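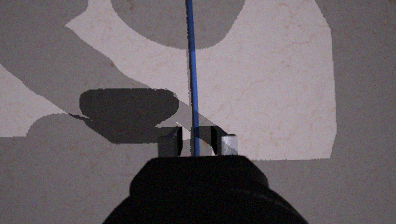
淡い石調の面と影、青い細い棒(CG)

石材標本を次の世代に引き継ぐために
クラットモント石材資料館 資料部長 シャリニ・バジパイ氏に聞く

クラットモント石材資料館は、建築用石材の標本を収集・保存し、修復や調査の用に供する機関である。所蔵する標本は約3,000点で、その大半は閉山した採石場から採られたものである。昨年度より同館は所蔵標本の再整理を進めており、このたび目録の第一分冊が刊行の運びとなった。資料部長のシャリニ・バジパイ氏に、再整理の経緯と今後の課題を伺った。

バジパイ氏は地質学を修めたのち、歴史的建造物の修復に関する調査業務を経て、同館に着任した。着任当初の印象について、氏は次のように述べる。

「標本そのものの状態は良好でした。問題は札のほうです。産地名が旧称のまま記されているもの、商品名しか書かれていないもの、札が裏返しに糊付けされて読めないものが混在していました。同じ石が三つの引き出しに別々の名で入っていた例もあります」

石材の名称は、採石場、加工業者、施工業者のそれぞれが異なる呼び方を用いることが多い。時代が下るにつれて名称が変わる場合もあり、文献に現れる石名と現物とを対応させる作業は容易ではない。同館では今回、名称の統一を急がず、確認できた呼称をすべて併記する方針を採った。

「利用者は、自分の手元の図面に書かれた名前から探し始めます。館が正しいと考える名前だけを残せば、その方は標本にたどり着けません。古い札も剥がさずに残し、読めるものはすべて書き写しました」

目録の第一分冊が扱うのは、シカノ地区の石灰岩と大理石である。シカノ地区にはかつて13か所の採石場があり、淡い地色に褐色や赤みのある脈の入る石が知られていた。現在も操業しているのは3か所にとどまり、産出する石の色調も往時とは幾分異なるという。

「修復の現場から最も多く寄せられるのは、割れた床板の一枚を何で補うかというご相談です。採石場が残っていても、同じ層の石が出るとは限りません。過去にどの層からどのような石が出ていたかを標本で示せれば、判断の幅が広がります」

分冊の中核をなすのは、エスキルセン文庫と呼ばれる旧蔵品である。石材商エスキルセン家が取引の控えとして手元に置いていた見本板で、裏面に切り出しの方向、納入先、磨きの程度が鉛筆で書き込まれている。寄贈の受け入れ当時は展示に適さないとして収蔵庫の奥に置かれ、長く調査の対象とならなかった。

「見本板としては小さく、角の欠けたものもあります。ただ、納入先が書いてある。これは大きいのです。建物が現存していれば、見本と、人が歩き続けた床とを比べることができます。日の当たる窓際と廊下の奥とで色の変わり方が違うことも、この比較で確かめられました」

比較調査にあたっては、照明の扱いに最も苦心したという。磨かれた石は光の角度によって色の見え方が大きく変わり、粗面の石では細かな凹凸の陰が色に影響する。同館では収蔵庫に隣接する一室を観察室に改め、窓をふさいだうえで、すべての標本を同一の照明条件のもとで記録することとした。

「以前の記録には『やや桃色』『灰がち』といった記述が並んでいますが、朝に見たのか夕方に見たのかが書かれていません。先人の観察を疑うわけではありませんが、比べようがないのです。今回の記録票には、観察者の氏名、照明、表面の仕上げを必ず記入する欄を設けました。欄が増えたことには職員から不満も出ました。私自身、記入していて煩雑だと感じることがあります」

記録作業は5名の職員が担当した。うち2名は他の業務との兼務であり、作業は当初の見込みより遅れた。特に時間を要したのは、標本の重量への対応である。厚みのある板は一人で運ぶことができず、引き出しの底板が傷んでいる箇所もあったため、棚の補修を先に行うこととなった。

「計画書には棚のことが一行も書いてありませんでした。私が書いたものですから、私の見通しが甘かったということです。第二分冊の計画では、最初に棚の点検を入れてあります」

第二分冊は、ラロウ渓谷の砂岩を対象とする予定である。ラロウの砂岩は橋脚や擁壁に広く用いられたが、風化が早く、現地に残る例は年々少なくなっている。標本の数もシカノ地区に比べて乏しく、館では解体工事に伴って生じる石材の一部を譲り受けるため、関係機関との協議を始めている。

「解体の日程は、私どもの都合では動きません。連絡をいただいた翌日に伺わなければ、石は砕かれて路盤材になってしまいます。それ自体は正当な再利用ですので、止めてほしいと申し上げるつもりはありません。手のひらに載るほどのもので結構ですから、砕く前に一つ取り分けていただきたい。位置の分かる図面の写しが付いていれば、なおありがたく存じます」

収集の範囲をどこまで広げるかについては、館内でも意見が分かれている。石に似せた人工材や、樹脂で補強された石板は、近年の建築において広く使われている。これらを石材標本として扱うべきかとの問いに対し、バジパイ氏は慎重な見方を示した。

「将来の修復で必要になることは間違いないと思います。一方で、収蔵庫には限りがありますし、樹脂の保存には石とは別の知識が要ります。当面は、天然石と組み合わせて施工された例に限って受け入れるつもりです。次の担当者が別の判断をするかもしれませんので、判断の理由は文書に残しています」

標本の閲覧は、事前の申請により一般にも認められている。利用者の多くは設計者、修復技術者、研究者であるが、近年は自宅の改修にあたって石の産地を調べたいという個人からの問い合わせも増えた。欠けた石片を持参する例もあり、可能な範囲で標本との照合に応じている。

「産地まで特定できるのは、残念ながら一部です。薄片を作って顕微鏡で見れば分かることも増えますが、石片を削ることになりますので、お持ちになった方のご了解が必要です。ご祖父の代に敷かれた玄関の石だと伺えば、こちらも簡単に切りましょうとは申せません」

目録の第一分冊は、館内の閲覧室および受付において頒布している。記載内容に誤りがあった場合は、資料部まで書面で知らせてほしいとのことである。既に呼称の読みについて2件の指摘が寄せられており、訂正は第二分冊の巻末に掲載される。

(聞き手・構成 資料館報編集係 取材日 2/13/00)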